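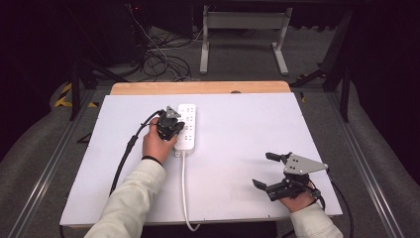
Midard bench cell — pre-use check, hand-held grippers and table
Sheet 3. Checked 2/26/23. Hours on the left gripper at time of check: 1,153.

Mark each line OK, FAIL or N/A. Anything marked FAIL is put right before the cell is used.

1. Mains supply
1.1 Power strip casing free of cracks and scorch marks. OK
1.2 Strip cord undamaged along its full length. OK. Slight flattening where it goes over the front edge of the board. Look again in June.
1.3 Strip unplugged at the wall while it is being handled as a work object. OK
1.4 RCD trips on test button. OK

2. Grippers
2.1 Fingers open and close fully without binding. Left OK, right FAIL. Right stuck at nearly 12 mm on closing. Pivot cleaned, retested, now OK.
2.2 Triangular mounting plates tight. OK. The two plates are different sizes, so do not swap the screws between them.
2.3 Cable has slack at full reach on both sides. OK
2.4 Cable strain relief seated. Left OK, right OK. Right one is a Skukov part and needs a firm push.

3. Table and frame
3.1 Board does not slide under hand pressure. OK
3.2 Frame feet level on the carpet. OK
3.3 Side rails tight at both ends. OK
3.4 Corner posts do not move when pushed. FAIL. One bolt loose, retightened. Thread lock still to be added.

4. Floor
4.1 Walkway clear. OK
4.2 Cables behind the table tied and off the floor. FAIL. Carried over from the last sheet. Use the Benavides clips from the drawer — the adhesive ones do not hold on carpet.
4.3 Hazard tape stuck down, no lifted ends. OK

5. Operator
5.1 Cuffs close-fitting, nothing hanging near the fingers. OK
5.2 Stop switch within reach of either hand. OK

Open items: 3.4, 4.2. Copy to the Brivotow folder.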